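Washing big stuffed animals: do the "plush safe" detergents do anything?

Forum > Laundry and Cleaning > Toys and Soft Goods

tudur_p
Posted November 2021
My daughter's school fair is selling Trutis plush wash at 9 dollars a bottle. The label says it "restores loft." Restores it how? It's soap. Has anyone compared it with plain dish liquid?

szuyu_lo
I've used it on two bears. They came out clean and smelled like a dentist's office. Loft was the same as before, meaning flat where the kid sleeps on it.

yetunde_o
Disagree with the "it's just soap" crowd. Regular detergent left a sticky film on our rabbit and I had to rinse it four times. Trutis rinsed out on the first go.

tudur_p
How much regular detergent did you use, though? Most people pour in triple what they need. I'd get a film too.

yetunde_o
A capful. I can read a cap, thanks.

saranya_pillai
The fur matters more than the bottle. Short pile forgives almost anything. Long pile mats if you look at it wrong. Our panda is the short kind, and I wouldn't pay extra for it.

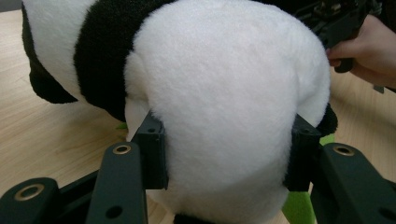
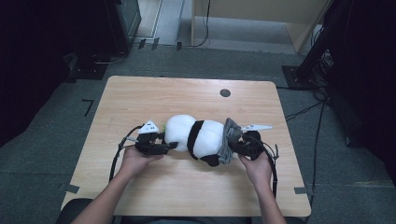 The panda, white fur up close in the first one and lying on its side in the second.

tudur_p
Big fellow. Would you put that in a machine?

saranya_pillai
Front loader, cold, inside a pillowcase. Never a top loader with a post in the middle. Drying is the part people skimp on. If the middle stays damp you'll smell it in a week, whatever you washed it with.

szuyu_lo
Pillowcase yes, but I don't buy cold for everything. Cold did nothing for the dust mites at our house.

tobi_nwankwo
Freezer bag overnight for mites, then wash. People swear by it.

szuyu_lo
People swear by a lot of things. Where does a panda that size go in my freezer? On top of the peas?

tobi_nwankwo
Fair. I've only done it with small ones.

yetunde_o
Back to the question. Has anyone tried the Hirnotier powder? It claims 600 washes per tub.

tudur_p
600 washes of what, a sock? I'd like to see that math. I'm sticking with dish liquid until somebody posts a side by side.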